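Umby Evening Courses
Machines and Daily Work, handout for session 4
Can a machine do the chores yet?

Please read these notes before the session and bring them with you. In the first three sessions we spoke about factories, where machines have worked for a long time. Now we come to the small jobs: folding, wiping, sorting, putting away. These are the jobs about which people ask me most often, and the answer is less simple than the newspapers make it.

1. What we mean by a chore

In this course a chore is a short job that a person does with the hands, without special training, and that comes back again and again. Making a bed is a chore. So is breaking down cartons at the back of a shop. Welding a car door is not a chore in our sense, although it also repeats, because the door always comes to the same place in the same position. Somebody has arranged the world for the welding machine. In a kitchen or a stockroom the world is not arranged in this way, and the towel is never twice in the same shape.

You may object that a washing machine does a chore already. I agree. But look at which part it does. It washes. It doesn't collect the clothes from the bedroom floor, it doesn't turn the sock the right way out, and it doesn't take the wet things to the line. The inventors of the past took the heavy middle of the job and left us the two ends. Most of the research of today is about the two ends.

2. Why thin and flat things are difficult

Take a cup. A machine that sees the cup can decide where to hold it, and after it has closed its fingers the cup has still the same shape. Now take a sheet lying flat. It has no handle and almost no thickness, and if it is one plain colour there is little on it for a camera to follow. A shadow on a white surface can look like a fold, and a real fold can look like a shadow. The person solves this with the fingertips: we slide a nail under the edge, or we push a little until the material rises, and then we pinch. We do it without looking.

A gripper with two fingers has to do the same thing with much less feeling. If it closes too high, it closes on air. If it presses too low, it pushes against the table or the floor. So the edge is the important place, and the wide middle of the sheet is of little help.

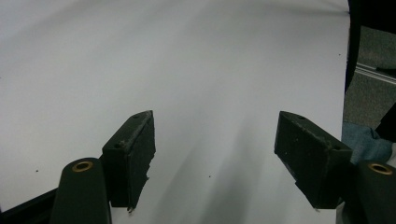
Page last changed: 20 Jun 2022

A camera on the gripper sees the job from very near. With a broad white surface, the two dark fingers stand open in front of it and there is very little else to look at, apart from a few small specks and the grey shadow between the fingers. The carpet and the bit of blue denim at the right tell us that there is a room with a floor, but they do not tell the machine where to pinch. For this it must find the edge of the sheet, and the edge is at the side of the view, away from the gap of the fingers.

Look also at the faces of the fingers. They are scuffed, and the left one is a little chipped at its lower edge. I ask you to keep this in mind for section 4, where we speak about wear and cost. A worn finger does not hold in the same way as a new one, and with thin material the difference can be large.

3. How the machine learns the job

There are two main ways, and in practice they are mixed.

The first way is to write rules. Find the corner, move above the corner, go down, close, lift. This is easy to understand and easy to repair when it fails, but somebody must think of all the cases before, and in a home the cases do not end.

The second way is to show the job many times. A person holds a gripper in the hand and does the chore with it, while a camera records what the gripper sees. From many such recordings a program learns which movement usually follows which view. The advantage of the hand-held tool is that no robot arm is necessary during the recording, so one can work in ordinary rooms. The weak point is that the person knows many things that the camera does not see. When I hold the tool I know already that the sheet is heavy on the left, and I move my wrist for it. The program sees only the movement.

For the calculation in class we will use the practice set called Urio. It has 3619 recordings of short household tasks, and 153 of them are about flat white material. You can see at once that this is a small part. Please think before the session whether the program would learn sheets well from these, or whether it can borrow something from the other recordings, for example from towels. I have my opinion but I prefer to hear yours first.

4. The shop floor: the Sirdale trial

In February a packing workshop at Sirdale tried a two-finger machine for one job only: to take a flat paper liner from a pile and lay it into a tray. The workshop gave me the numbers with permission to use them in this course. In 1000 attempts, the machine failed 53 times. The most common fault was that it took two liners together.

Is this good? It depends who must stand beside it. If a failed liner simply falls and the next one is taken, the workshop loses a few seconds. But when two liners go into one tray, someone has to notice it and take one out, and so a worker was kept near the machine for the whole shift. The chore was then not removed, it was changed from laying liners into watching. Two of the workers told me that the watching made them more tired.

The rubber on the fingers was also changed more often than planned. This cost was not in the first budget. I advise you always to ask about the parts that touch the goods.

5. The home

At the home the question is harder and the money is less. A workshop has one tray and one liner. A flat in Pesthorpe has a low ceiling, a cat, a bed against the wall and a sheet that has lost its elastic. A machine that can fold a towel on a clear table is a true result and I don't want to make it small. It is still far from a machine that changes the bed while you are at work.

My own answer to the title is: some chores, in some rooms, with a person near. I would like that you disagree with me, but with reasons.

For discussion

Choose one chore that you did yesterday and write down its steps, including the ones you do without thinking. Mark the step that you believe is hardest for a gripper with two fingers.

Would you change your home to help a machine, for example with another kind of bed sheet or with open shelves? How far would you go?

At Sirdale, who should decide if the trial is a success?

Words used in this handout

Gripper: the part of a machine that holds things, here always with two fingers.
Liner: a thin sheet laid into a tray under the goods.
Attempt: one try, from the moment the fingers start to move until they open again.

For session 5 please read the notes on lifting and carrying, pages one to six only. The rest I am still correcting.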